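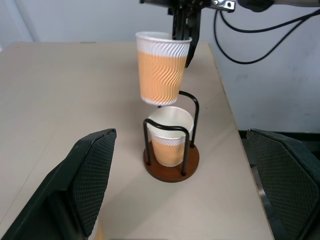 Paper cup, orange with a white rim, and black wire cup stand.

OKDALE STUDIOS, STUDIO 2
Pre-show walk: set, floor and audience seating
Show: Lena (daytime talk, live audience)
Completed before rehearsal, November block

SET AND SCENERY

Flats braced and weighted on the back side: PASS
Comment: Lovely work by the Dalgleish crew here. Every brace has its sandbag, and the new kitchen wall doesn't budge when you lean on it. Big improvement on the last block!

Sliding doors, presenter entrance: PASS
Comment: Smooth both ways. Stops are tight.

Window unit, tag 481: FIX BEFORE AIR
Comment: Top left hinge pin is riding up. I pushed it back down and it came up again after a few swings of the door next to it. Needs a new pin. Keep the couch clear of it until that's done, please.

Hanging logo sign: PASS
Comment: Safety cable on, both ends, shackles closed. It looks terrific with the new paint, by the way.

Rug edges taped: FIX BEFORE AIR
Comment: Front edge is good. The corner by the guest chair is lifting, right where people step down in heels.

LIGHTING AND POWER

Safety bonds on all lamps over the stage: PASS
Comment: Checked from the lift, one by one. The Trokex clamps we switched to are so much easier to read from below (you can see the pin is in without climbing).

Load on upstage pipe under 500 lb: PASS
Comment: Load sheet is up to date and taped inside the cabinet door.

Cable ramps across camera lanes: PASS
Comment: One ramp was upside down by the band riser. Flipped it.

Exit signs lit: PASS

AUDIENCE SEATING

227 seats, all locked to the deck: PASS
Comment: A few in the back row are stiff to fold but they do fold. I put a drop of oil on the worst ones.

Handrails: PASS
Comment: Solid all the way up both aisles.

Step lights: FIX THIS WEEK
Comment: Third step on the left aisle is dim next to its neighbors. Still readable with the house lights down.

Aisles clear: PASS
Comment: Coat rack had wandered in again from the lobby. Moved back. A painted box on the lobby floor would be a great little fix.

FLOOR CREW

Headsets tested on all channels: PASS
Comment: Clear everywhere, even behind the kitchen wall, where we used to lose it completely. So pleased about this one.

Stop-show call practiced: PASS
Comment: Terrific response from everyone. Presenters knew which way to walk and went without looking back for their cards.

Recheck of hinge pin and rug corner: 1:30 p.m., before doors open.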